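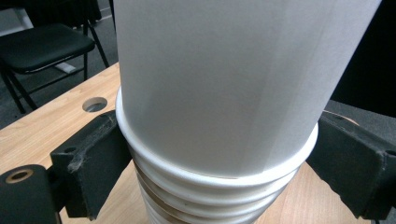 Stacked white paper cups

Cleaning and Untangling Jewelry at Home Without Making It Worse

Most jewelry gets cleaned on the day of a wedding, forty minutes before the car leaves, with whatever is next to the bathroom sink. Usually that's toothpaste. Please put the toothpaste back. It's made to scrub teeth, and teeth are a good deal harder than gold. Silver comes out of the treatment covered in fine scratches and smelling of mint.

The list below is what I do at my own kitchen table, where I have also made most of the mistakes mentioned.

Before you start

Plug the drain. If you take only one thing from this page, take that. Then move away from the sink anyway and work over a light-colored towel with a bit of nap to it, so a stone that falls out stays where it fell. Glossy tabletops are lovely for this if you enjoy crawling.

Look at each piece under a good lamp. Tap a ring lightly next to your ear. If it rattles, a stone is loose, and no amount of soap will help. Set it aside for the jeweler.

Plain gold, platinum and diamonds

A bowl of lukewarm water, a few drops of ordinary dish soap, 30 minutes of soaking. Go and do something else. Then use a baby toothbrush, the softest they sell, and work from the back of the setting, where hand cream and pie dough go to retire. Rinse in a second bowl and pat dry with something lint-free. Old cotton pillowcases are excellent. Paper towels are made of wood pulp and will scuff a soft finish if you lean on them.

Hot water is for pasta. A sudden change in temperature can crack some stones, and a ring at home on a Tuesday night is seldom in such a hurry.

Silver

The foil trick works, up to a point. Line a dish with aluminum foil, shiny side wherever you like, add hot water and a spoonful of baking soda, and let the plain silver pieces rest against the foil for a few minutes. (Yes, I just told you hot water is for pasta. Plain silver has no stones to crack.) It will smell of eggs. Open a window and blame someone.

Don't do this with anything deliberately darkened. I once removed the whole design from a pair of antique leaf earrings, and they have looked like two small spoons ever since. Skip it also for anything glued, plated, or set with stones. For those, a treated polishing cloth does the job. Mine is a Sendel, gray on one side and by now gray on the other, and it must not be washed, however much it looks as if it should be.

Pearls, opals and other delicate parties

Wipe pearls with a soft, barely damp cloth after you wear them and lay them flat to dry. No soaking, no brush, no ammonia, no ultrasonic machine. The silk thread stretches when wet and then you have a longer necklace with gaps in it. Hairspray and perfume go on first, pearls last.

Opal, turquoise, amber and emerald get the same nervous treatment. If you don't know what a stone is, assume it's one of these.

The knotted chain

Everyone's method is to pull. Everyone's method makes it smaller and angrier.

Lay the chain on a sheet of wax paper and open the clasp. Put one drop of baby oil on the knot, then take two sewing needles and poke them into the middle of it. Wiggle them apart gently. You're trying to make the knot bigger and fluffier before you undo anything. Good light helps, and so does a radio. My record for a fine box chain is 29 minutes, and I had stopped speaking to the household by the end of it.

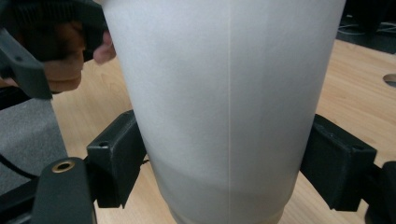
Once it comes loose, wash the oil off with soapy water and dry it while it's still stretched out straight. Fasten the clasp before you put the chain down. An unfastened chain will tie itself to the nearest bracelet the moment you turn your back.

Storing things so you don't have to do this again

Thread thin chains through a drinking straw and close the clasp outside it. Ugly, but it works. For earrings, sew a few big buttons onto a strip of felt and push the posts through the holes, or use an old ice cube tray and accept that one compartment will always hold a single hoop.

Silver likes to be kept in a small zip bag with the air pressed out. Pearls don't; they want a soft pouch and a little air. Diamonds should live alone, like cats. They will scratch everything else in the box, including other diamonds.

The bathroom is the worst room in the house for any of it. Steam tarnishes silver, and the windowsill over the toilet is exactly what you think it is.

Costume pieces

Dry cloth only, or a cotton swab just damp, dried off at once. Water creeps behind foil-backed rhinestones and turns them a sad tea color. If a brass ring leaves your finger green, a coat of clear nail polish on the inside buys you a few weeks. Reapply when the green returns.

When to give up

Worn prongs, stretched pearl strings, bent clasps, and anything you've already tried to fix with superglue belong on a jeweler's bench. Ask for the price first. I was once quoted $1,762 to rebuild a bracelet I'd bought at a yard sale for 4 dollars, and I've worn it with a safety pin ever since. It holds fine, provided I don't wave.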